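Modules > Live Events Management > Unit 6: Sponsorship and Finance Agreements

Handout 6.2: When a backer withdraws

This handout supports the second seminar on festival finance. Students should read it alongside the Hallov case papers, which set out the agreement between the promoter, Hallov, and its principal backer, Sikora. The notes are a general guide for event managers and do not replace legal advice.

1. The nature of the agreement

A festival backer may be a lender, a sponsor or a partner in the event. The distinction matters. A lender expects repayment whether or not the gates open. A sponsor pays for association with the event and is usually owed naming rights, signage and tickets. A partner shares in the profit and, unless the contract states otherwise, in the loss.

In the Hallov papers, Sikora is described as a sponsor in the opening clauses and as a partner in the schedule of payments. Much of the later dispute follows from this inconsistency. Students should mark each place where the description changes.

2. Payment stages

Funds are seldom released in a single sum. Payment is normally tied to stages such as the signing of headline artists, the grant of a site licence and the opening of ticket sales. The contract should state what evidence is required at each stage and who is entitled to approve it. Artist deposits often fall due before the licence has been granted, and a promoter without reserves is exposed during this period.
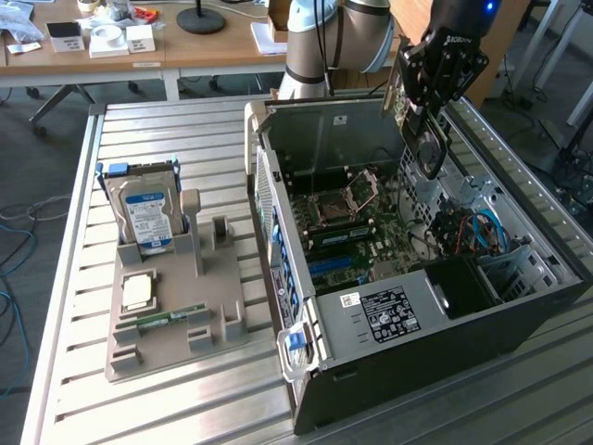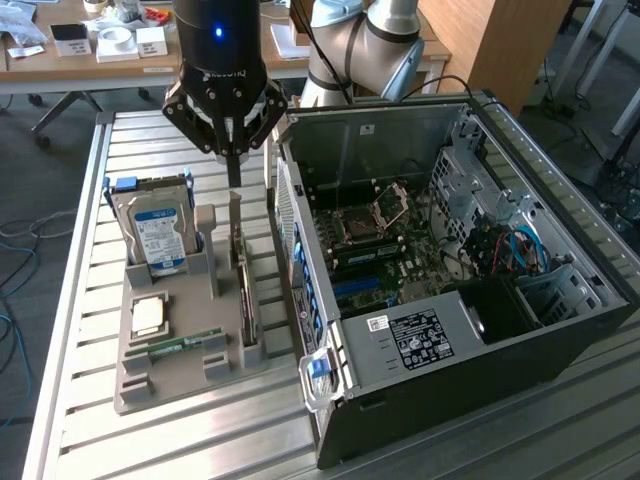 3. Cancellation and control

The right to cancel should be given to one named party, or to both acting jointly in writing. Where the contract is silent, a backer who announces a cancellation may be in breach even if its commercial concerns are reasonable. Sikora's notice to Wondico, the ticket agent, was sent on a Saturday without Hallov's signature. Consider whether Wondico was entitled to act upon it.

4. Recovering losses

A promoter bringing a claim must show that there was a binding agreement, that it was broken and that loss resulted. Artist fees and site costs can be proved by invoice. Lost ticket income is harder to establish where sales had not yet opened. The claimant is also expected to take reasonable steps to limit its loss, for example by seeking a replacement backer.

Seminar preparation

Read the Hallov agreement in full, including the schedule. Prepare a note of no more than 300 words advising either Hallov or Sikora on the cancellation clause. Bring 2 printed copies to the seminar, which will be held in the Skukia Building. Each speaker will be allowed 10 minutes.

3 comments
Shared 80 times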